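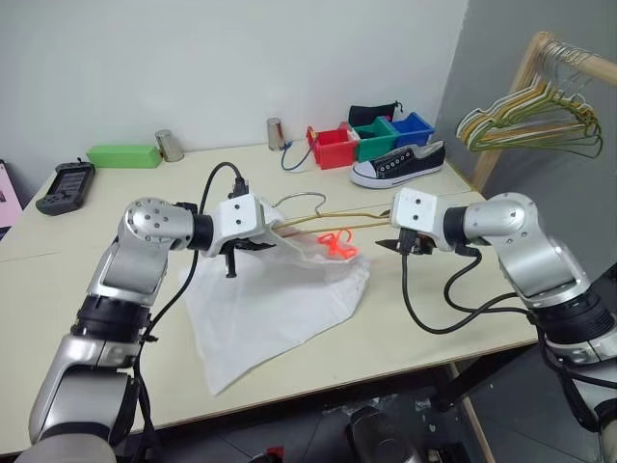 Fig. 1. Two-arm station, bag and hanger task. Left gripper closed on the bag, right gripper open near the hanger bar.

Week 5: Comparing the Forkeck and Mottram fingers
Notes by Neville Lambert

Welcome back, everybody! Today we stay with thin plastic, and I do want you to take your time with it, because a bag folds a little differently every time you touch it — and so two fingers that looked just the same on the cups can behave like strangers here.

Each pair runs 20 trials with the Forkeck fingers and then 20 with the Mottram ones, on both arms. Write down where the finger met the bag edge, and whether you had to grasp again. Please look over the gripper cables before you start the Zirnudance controller, and give them plenty of slack.

Reading for next time: the Hirkdale lab manual, page 111, and the part on closing force if you have a spare evening.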